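Zulovitz Tabletop Demos: Pan and Bowl

Recordings of people doing a short kitchen task by hand, made for training a two-arm robot policy. Maintained by Ezequiel Sotomayor and Anselmo Iglesias.

Contents
307 episodes in one task family, using a black pan, a light blue spatula, an orange bowl and dumplings. The operator wears black gloves throughout.

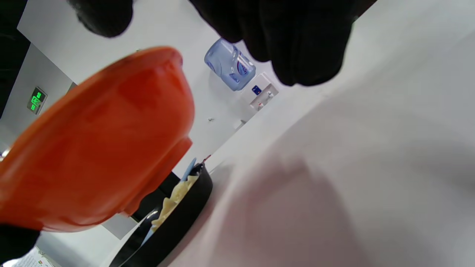 Views
Each episode has a head view and views from the hand-held grippers. Streams share one clock. Gripper views often get very close to the table or the glove, and there is little to track in those stretches. We left them in.

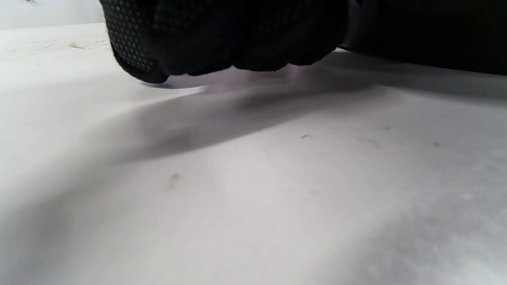

Last changed: May 15, 2021

If you filter on image sharpness you will lose many of the approach segments. Use the pose track for those.
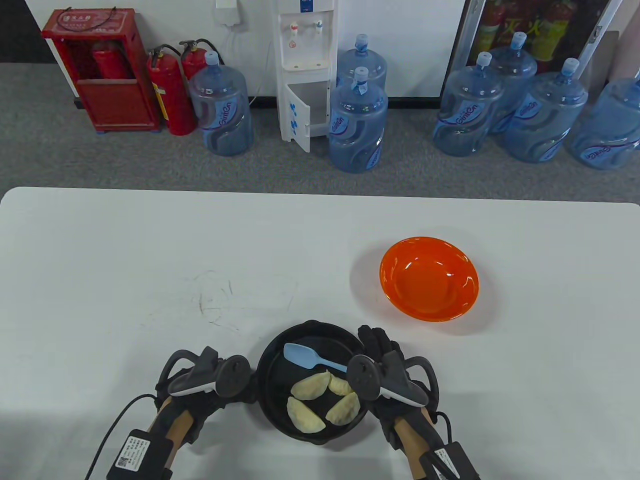 Head view: pan between the two controllers, bowl to the right.

Poses
Hand poses are stored as position plus quaternion, in the table frame. The Plarklow loader expects w first; older Zirnex scripts expect w last. Check before mixing them.

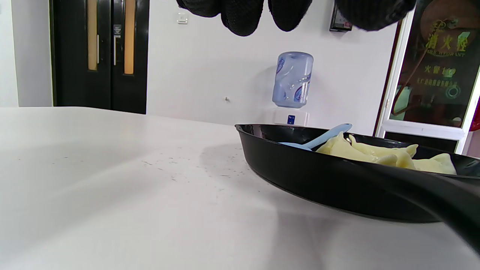
Episodes are split by operator, so no operator is in both train and test. Object labels are per episode and do not say how many dumplings are in the pan. With four clustered together and one partly behind the rim, a low gripper view is a poor source for that number, and we suggest taking it from the head view.

Known problems
Episode 5 has no left gripper stream.
Episode 218 is missing. The numbering was not closed up.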